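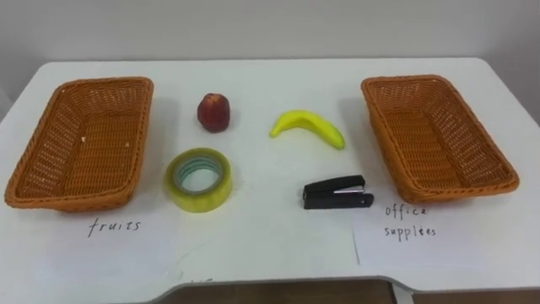

Kumell arm kit: sorting fruit from office supplies

Reviewed by Gareth Mapplebeck, May 20, 2026

I built the Kumell in the back room of our shared workshop over three evenings. It is a desktop arm sold as a box of parts, with a gripper, a controller board and a camera on a short mast. You need your own laptop and a set of small hex keys better than the one supplied.

Assembly is fair. The base and shoulder went together without trouble. The elbow did not, as the printed booklet shows the bearing the wrong way round. Farhad Mousavi spotted it after I had already tightened everything, so I lost most of the second evening. The cable clips are poor and I replaced them with ties.

For the test I used two wicker baskets with a handwritten label in front of each, one for fruits and one for office supplies. Between them went an apple, a banana, a roll of clear packing tape and a stapler. The task is to read the labels and put each thing in the right basket. My spelling of "supplées" made no difference to it.

The apple is the easiest. The banana is fine if the gripper comes in across the middle. Tape laid flat is harder, and the arm only managed it reliably once I had lowered the approach height in the settings. The stapler on its side was dropped more than anything else. Over 64 full runs it cleared the table in 49, and most of the failures were the stapler.

The software installs cleanly but calibration has to be repeated whenever the mast is knocked. Shiny tabletops seem to bother the camera under strong light. Turning off one ceiling lamp helped.

Good points: stiff joints, quiet motors, spare screws in every bag.
Bad points: booklet, cable clips, no carry handle.

Beryl Staniforth has booked it for July and wants to try it with cutlery. I would buy it again at the same price, with a longer mast.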